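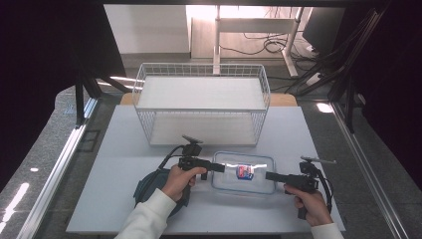 Nautiyal Meal Service Sets Out Its Plans for July

The Nautiyal Meal Service will extend its lunch deliveries to 26 more households in July, its director, Shakuntala Jaiswal, said in an interview at the service's Prinach office.

The service now delivers to 88 households, most of them older residents who live alone. Ms. Jaiswal said the waiting list had grown through the winter.

"We did not wish to take on more people until we had the drivers," she said. "We now have two new routes, and both are staffed." 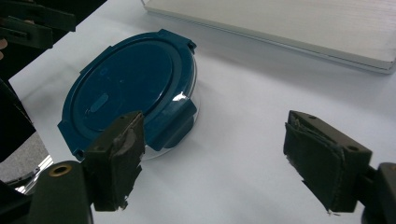 Meals will continue to be cooked in the Gredoletti Street kitchen and will leave by 11 a.m. Asked about the price, Ms. Jaiswal said it would remain the same until the end of the year.

Abhishek Sandhu, who manages the kitchen, said the menu would change more often. Residents had asked for less pasta and more soup, he said, and a low-salt choice will be offered daily.

"People tell our drivers what they think of the food, and the drivers tell me," Mr. Sandhu said. "The rice dish was dropped for that reason."

Applications are open to residents of Prinach and Buvarero. Forms may be collected from the office until 4 p.m.

Print this article | E-mail this article
40 shares | 2 comments

Related items
Winter Delivery Hours
Drivers Wanted for Buvarero Route
Kitchen Inspection Report Available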